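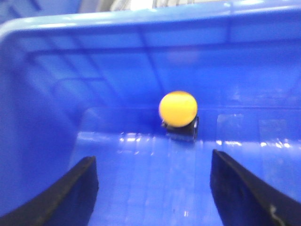

The Rinis bin in blue, looking down towards the far rim.

Home Reviews Storage Kitchen Garden Contact

Rinis storage bin by Doltberg: long-term review

I bought two of these bins in October to replace a stack of old ones that had gone brittle in the shed. They are sold under the Rinis name by Doltberg, and I ordered mine from Cidwood. I have used them since for potatoes, dirty boots, recycling and once for carrying a lot of wet leaves to the end of the garden, so I think I can give a fair account of them.

The bin is a plain open one with no lid. You can buy a lid separately but I haven't. It comes in blue, green and grey. I chose blue for no better reason than that the green was out of stock and I find grey bins hard to spot at the back of a dark shed. It is a strong blue, a bit darker on the walls when the light isn't on them and quite bright on the floor. If you want something that blends into a living room, get the grey.

The rim

The rim is the best part. It is thick and rounded over, and it is what you hold when the bin is full. My old bins had a thin turned edge that dug into the fingers after a few steps. With these I can carry a full load of potatoes from the car to the shed without stopping. The rim doesn't bend outwards much when you lift from it either. There is a little flex in the middle of the long sides, which I only noticed when I had it loaded with bricks, and bricks are not what it is sold for.

I looked for rough bits left over from the moulding and found one, under the rim at a corner. It was small and I took it off with a craft knife. The second bin had none.

Inside

The walls slope in towards the floor, so two empty bins will nest. This saves a lot of room, but you do lose some space at the bottom compared with a straight-sided box. Square things such as shoe boxes don't pack well against a sloping wall. Loose things are fine. If you are after something for books or files, I would look at the Joo crates, which are straighter and cost a bit more.

The surface inside is glossy. I was in two minds about that. It wipes clean very easily, and dried mud comes away with a cloth and warm water. On the other hand it shows scratches. Mine had marks across the floor within a week of carrying garden tools in it. They are only on the surface and make no difference to the use of the bin, but a duller finish would hide them better.

The corners are soft, with no tight angles, so soil doesn't get stuck in them. I rinse the bins with the hose and tip them up against the fence, and they drain without leaving a puddle.

Nesting and sticking

My main complaint is that they stick together. If you push one bin firmly into the other, or leave something heavy in the top one, they are hard to get apart. The first time it took two of us, one pulling and one holding. I now put a folded bit of cardboard between them and have had no trouble. Doltberg could solve this with a couple of small stops moulded on the outside, and I have written to tell them so. I had a polite reply and nothing more.

Smell

There was a noticeable plastic smell when they arrived. I left them outside for two days and it went. I wouldn't put food straight into a new one. My potatoes are in paper sacks inside the bin anyway.

Cold weather

They stayed in an unheated shed all winter. The plastic went a bit stiffer on frosty mornings, as you would expect, but there were no cracks. I dropped one full of recycling down the back step in January and it bounced and landed on its side. There is a pale mark on the corner where it hit.

Price and delivery

Cidwood charged £9 each when I bought mine. I think that is reasonable for the thickness of the rim alone. Delivery was quick. They came nested with only a paper label stuck to the top one, and the label left a patch of glue that needed white spirit to shift. Please, whoever sticks these on, use a different glue.

There were 353 customer ratings on the Cidwood page last time I looked, mostly good. The poor ones were nearly all to do with the bins sticking together, so I am clearly not alone in that.

Who it suits

I would recommend it for sheds, garages, utility rooms and allotments, or for anyone who carries heavy loose stuff by hand. I would not recommend it for stacking full, as there is nothing for the upper bin to rest on unless you buy the lids. I have ordered a third, in green this time if they have it, for the logs.

Good: comfortable thick rim, easy to clean, strong in the cold.
Bad: sticks when nested, glossy floor scratches, label glue.

Reviewed by Oratile Hlongwane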